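Dandcombe Flexible Wide-Joint Grout, 5 kg

Home / Tiling / Grouts and sealers / Wide-joint grout

Product code 3391
In stock at Sirnton. Delivery or counter collection.

Colours: Chalk, Sand, Mid Grey, Slate, Peat
Bag size: 5 kg
Joint width: 3 mm to 15 mm
Use: walls and floors, indoors and outdoors

Overview

Dandcombe Wide-Joint is a cement-based grout for stone, porcelain, quarry and terracotta tiles. It comes as a dry powder and is mixed with clean water. The polymer is already in the bag, so you do not need a separate additive for ordinary work.

It was made for floors laid with uneven tiles, where the joint has to be wide enough to take up the difference in size. Ordinary wall grout tends to shrink and crack in a joint of that kind. Wide-Joint has a coarser sand in it and holds its shape up to 15 mm. It can be used on walls too, and the mix is stiff enough not to slump if you keep to the lower water figure.

The finish is slightly textured. If you want a smooth finish in a narrow joint, look at Vachon Fine Grout instead, which goes down to 1 mm. Do not use Wide-Joint with polished marble, glass or any other tile that scratches easily. The sand will mark it.

What it can be used on

Cement and sand screed, at least six weeks old
Concrete
Tile backer board
Plasterboard walls in dry rooms
Plywood floors, 18 mm or thicker, screwed down at close centres and tiled with a flexible adhesive
Heated screeds, once the heating has been run up and switched off again

It is suitable for showers and wet rooms. No cement grout is waterproof by itself, and the wall or floor behind the tiles needs to be tanked before any tiling is done. It is not suitable for swimming pools or for commercial kitchens where strong acids are used for cleaning.

Choosing a colour

Grout dries lighter than it looks in the bucket. The colour chips at the counter are made from cured grout and are a better guide than a screen. We can post a set of five chips free of charge. Ask for the Dandcombe wide-joint set, as the narrow-joint colours have similar names and are not the same.

Chalk is an off-white. It shows dirt on floors and we sell it mainly for walls. Sand is a warm pale brown and goes with most limestones. Mid Grey is the one we sell most of. Slate has a little blue in it. Peat is a very dark brown, close to black while it is still damp, and gives a strong line against a tan or beige stone.

Dark colours need more care. Peat and Slate will dry patchy if the mix is too wet or if the tiles are washed down with too much water. Mix every bag with the same amount of water, measured, and use bags with the same batch number in one room. The batch number is printed on the bottom seam.

Before you grout

Leave the tile adhesive to set fully. For a standard-set adhesive this is at least 24 hours on a floor, longer in cold weather. Rake out any adhesive that has come up into the joints, leaving an even depth. Remove all spacers, including the ones that are sold as being safe to leave in.

Porous stone should be sealed before grouting as well as after. Travertine, limestone, sandstone and unglazed terracotta will all take up pigment from the grout, and a dark grout on an unsealed pale stone leaves a stain around every joint that is very hard to get out. We recommend one coat of Takel Stone Sealer brushed over the face of the tile and left overnight. Try to keep it off the sides, where the grout has to stick.

Always grout a small hidden area first. Behind a toilet or under a kitchen unit will do.

Mixing

Use 0.9 litres of water for a 5 kg bag on floors and 0.8 litres on walls. Put the water in the bucket first, add the powder slowly and mix with a slow-speed paddle until there are no lumps. Leave it to stand for five minutes and stir it again. Do not add more water after this, even if it starts to stiffen. Throw it away and mix fresh.

Small amounts can be mixed by hand with a gauging trowel. Weigh the powder on kitchen scales and reduce the water to match. For 200 g of powder, used for patching, the floor mix takes 36 ml.

Working time is 40 minutes at 20 degrees, and less in a warm room.

Applying

Work in areas of one or two square metres. Push the grout into the joints with a rubber float held at an angle, going across the joints diagonally so that the edge of the float does not dip in. Fill them completely. Wide joints often need a second pass once the first has settled.

Scrape off the excess with the float held more upright. Wait until the grout has firmed up and no longer lifts under a fingertip, then go over the surface with a damp sponge. Rinse and wring out the sponge often. Shape the joint at the same time if you want it slightly hollow. When a dry haze has formed on the tiles, polish it off with a clean cloth.

Do not use at temperatures below 5 degrees or above 30 degrees. Outside, keep rain and direct sun off the work for 24 hours.

Setting times

Light foot traffic: 12 hours
Full traffic: 3 days
Shower in use: 7 days
Underfloor heating back on: 14 days, then raised by a few degrees a day
Final seal: 7 days

Coverage

Coverage depends on the size and thickness of the tile as well as the width of the joint. These figures are for one 5 kg bag and make no allowance for waste. Add 10 per cent.

Tile 200 x 200 x 10 mm, joint 5 mm: 6.2 square metres
Tile 300 x 300 x 10 mm, joint 5 mm: 9.3 square metres
Tile 300 x 300 x 10 mm, joint 10 mm: 4.6 square metres
Tile 400 x 400 x 12 mm, joint 10 mm: 5.2 square metres

Filling the holes in unfilled travertine uses a lot more. Buy an extra bag and bring it back if it is not opened.

Movement joints

Do not grout the joint where a floor meets a wall, or the internal corners of a shower. Use a silicone in the matching colour. All five colours are available in 310 ml cartridges. Large floors also need movement joints across the middle, and these should line up with any joints in the screed.

Cleaning and care

Wash with a neutral floor cleaner. Vinegar, limescale remover and brick acid all eat into cement grout and will damage most natural stone as well. Bleach will not hurt the grout if it is well diluted, but over time it takes the colour out of Peat.

White powdery marks on a new joint are salts brought up by moisture as it dries. Brush them off dry. If they keep coming back after a month, there is probably damp getting in from behind the tile.

Storage and safety

Unopened bags keep for 12 months in a dry place off the floor. Bags delivered in November or later in the winter should not be left in an unheated garage. Once opened, fold the top over, tape it and use within four weeks.

Contains cement. Irritates the skin and can cause serious damage to the eyes. Wear gloves, goggles and a dust mask when mixing. The safety data sheet is available from the counter or by email.

Delivery and returns

Orders placed before noon leave Sirnton the same day. Full pallets are sent on a tail-lift lorry and the driver will leave them at the kerb. Unopened bags can be returned within 30 days with the receipt. We cannot take back opened bags or cut sample boards.

Page updated 13 April 2023 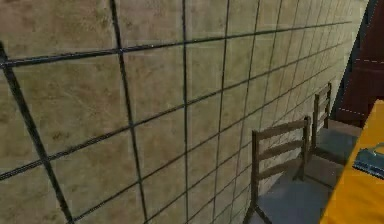
Trade customers buying ten bags or more can mix colours within the order and still get the pallet rate. Ring the counter for a price and have product code 3391 to hand.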